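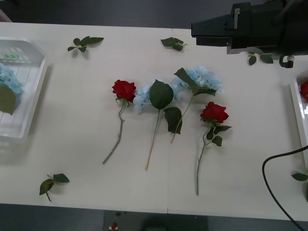 Belel is hiring a part-time shop assistant for its Nodport store, Monday to Wednesday, 30 hours over two weeks.

You will serve customers, take phone orders and keep the front counter stocked.

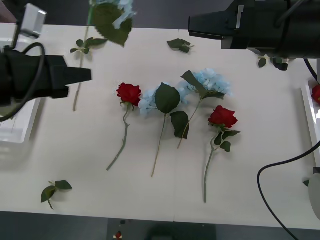
Retail experience helps – we train on the register. You must be able to lift 30 pounds and work some Saturdays in November.

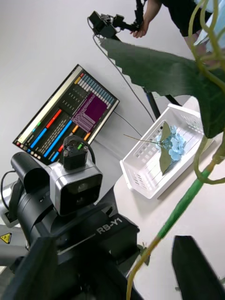
To apply, bring a resume and 3 references to the Chu Street entrance by December 15, 2022.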